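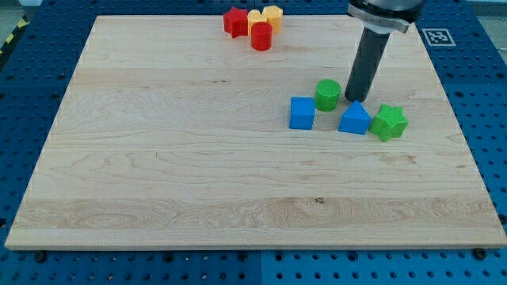 How often does a maple board need oil?

When it looks dry. For a board that gets used most days, once a month is plenty, and once it's had a good few coats you can stretch it to every other month. A board that mostly has toys and small plastic parts on it can go a whole season.

Workshop & Kitchen Table Tips
Boards, blocks and small plastic stuff
Updated Mon 23 June

Quick page this time. Got a pile of mail about wood boards and a smaller pile about 3D printed blocks, so doing them together. They end up on the same table anyway.

THE BOARD

Glued-up maple is the one I'd buy again. Pale, hard, shows dirt early so you clean it early. Swirly grain and a few little dark knots don't hurt a thing. Run a fingernail over each knot before you buy. Smooth, fine. If your nail catches, put it back and take the next one.

Seams — every wide board has them. Look at them in low light from the side, flashlight laid nearly flat on the wood. A seam should show as a line and nothing else. If the light throws a shadow there, one strip is proud of the other and your rag will snag on it forever.

Wiping down. Damp cloth, tiny drop of dish soap, wipe with the grain, then a clean damp cloth, then a dry one. Both faces, even if you only used the top. One wet face and one dry face is how boards cup. Stand it on edge to finish drying.

Never the dishwasher. Never soaking in the sink. Never leaned against the radiator, did that one December and it looked like a potato chip by breakfast.

Cupped already? Lay it hump side up on a flat counter, damp towel underneath, leave overnight. Sometimes works. Two nights at most, then dry it slow on edge. If it's still rocking, turn it into shelf.

OILING

Plain mineral oil from the drugstore is fine. I use Potik board oil as the bottle has a good spout and doesn't dribble down the side. Eight dollars at Nedelcu Hardware in Drornbridge last time I was in, may have gone up.

Warm the bottle in a bowl of hot tap water first. Pour a little, spread with an old T-shirt scrap, do the end grain twice. Leave it overnight. Wipe off whatever's sitting on top in the morning. Sticky board means you skipped the wiping off.

Then paste wax if the board is going to have things slid around on it. Groltidell makes one in a flat tin, goes on thin, buff after ten minutes. Thin! A thick coat goes cloudy and picks up every bit of lint in the house.

Don't use olive oil or any other salad oil. Smells like old crayons in a month.

STAINS AND SCRATCHES

Crayon: scrape with a plastic card, then a bit of mineral oil on a rag.

Marker: rubbing alcohol on a cotton swab, test a corner. Re-oil after.

Blue or red smears from colored plastic: a white eraser first. Gets most of it. Baking soda paste for what's left, light touch, rinse the cloth often.

Water rings: usually gone after one pass with fine paper and fresh oil.

Scratches: 300 grit or close to it, wrapped on a flat block, with the grain. Sand a wide patch. If you sand just the scratch you get a dip, and you'll feel that dip every time you wipe. Coarser paper only for real gouges, and then you have to work back up through the grits, no shortcut.

KEEPING IT STILL

A maple board on a smooth surface will creep. Damp dish towel under it for a quick job. For longer, a piece of rubbery shelf liner cut an inch smaller than the board all round so it doesn't show or catch crumbs. Don't leave a damp towel under there all day, see cupping.

On a surface full of holes, a bench plate or pegboard type thing, the board gets air from underneath. Good for drying. But grit collects in the holes and scratches the bottom face when you drag the board off. Lift it. Vacuum the holes with the brush end now and then, crevice tool for stubborn ones.

PLASTIC BLOCKS — CLEANING

Stars, hearts, cubes, cylinders, the little house-shaped prisms. If they're printed they have fine ridges all over and dirt loves ridges.

Soft toothbrush, lukewarm water, dish soap. Brush along the ridges first, then across. Crosshatched tops need small circles. Rinse in a colander so they don't vanish down the drain, shake, air dry on a towel.

Lukewarm, I mean it. A lot of printed plastic goes soft in hot water and the points on a star are the first to droop. Same goes for the back window of a car in summer. Same for the dishwasher, again.

Hollow ones can take on water through a pinhole. Shake by your ear after drying. Sloshing = leave it on a sunny sill (not a scorching one) with the hole facing down for a few days.

Rough edge or a little whisker of plastic? Nail file. Three or four strokes and stop. Sanded spots on dark colors turn whitish, a dab of mineral oil on a fingertip brings most of the color back.

Printed blocks aren't for babies who chew. All those ridges, can't get them properly clean, and small ones are a choking risk full stop.

PLASTIC BLOCKS — SORTING

By color or by shape, pick one and stick with it. Color is faster to put away, shape is faster to find. In our house put-away wins, so red with red, green with green, and the orange-yellow ones get thier own jar so I don't have to argue whether it's orange or yellow.

Shallow trays beat deep bins. Anything deeper than your hand and it all gets dumped out to find one octagon.

Muffin tin is good for a small set. Egg carton works too until it gets damp.

Laying pieces out to work with them: leave a finger's width between. Cylinders on their flat ends or they go for a walk. Stars can stand up on two points if the board is level, but bump the table and they're over, so lay them flat if you need them to stay. Tall stuff to the back, short stuff in front, easier to see what you've got.

Tip for matching games and such — pale wood makes a nice background. Blue and green show up well on maple. Yellow less so if the lamp is warm, swap the bulb for a cooler one.

Putting away at the end: board tilted into the tray, everything slides down in one go. This is where the wax pays off.

ODDS AND ENDS

Somebody wrote asking if a waxed board is OK for cutting bread on. Check the tin, some waxes are for furniture only. I keep one board for food and one for everything else, pencil mark on the end grain so they don't get mixed up.

Oily rags: for mineral oil just wash or toss. For linseed or tung, lay them flat outside till they're stiff, then trash. Never balled up in a can, they can catch fire on their own.

Smelly board: half a lemon and coarse salt, scrub, rinse the cloth twice, dry on edge.

Next page is drawer runners, as soon as I've fixed mine.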